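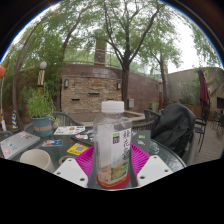 6. Changing and checking the finger pads

Do this every 248 cycles, or sooner if a pad looks torn or shiny along the ribs. Always change both pads together.

Caution: Release the trigger and lock the slide before you put your hands between the fingers. The return spring can pinch.

1. Loosen the clamp screw on each finger plate with the 3 mm key. Do not take the screw out.

2. Pull the old pad straight off. If it sticks, work it from the base — never pry at the tip.

3. Wipe the plate with a dry cloth and let any cleaner dry fully.

4. Slide the new pad on until it stops, ribs facing inward.

5. Tighten the clamp screw until it is snug, then a quarter turn more.

6. Unlock the slide and close the fingers slowly. The tips should meet evenly. If one sits ahead of the other, go back to step 4.

7. Close the fingers on a capped plastic bottle standing on a flat table. Both pads should touch at the same time, and the bottle should stay upright.

Note: If the bottle tips to one side, the plates are out of line. See Section 7, Centering the Plates.

8. Write the date and pad batch in the Nassar log sheet.

Spare pads come in bags of six pairs. Keep them out of direct sun — heat makes the ribs go soft.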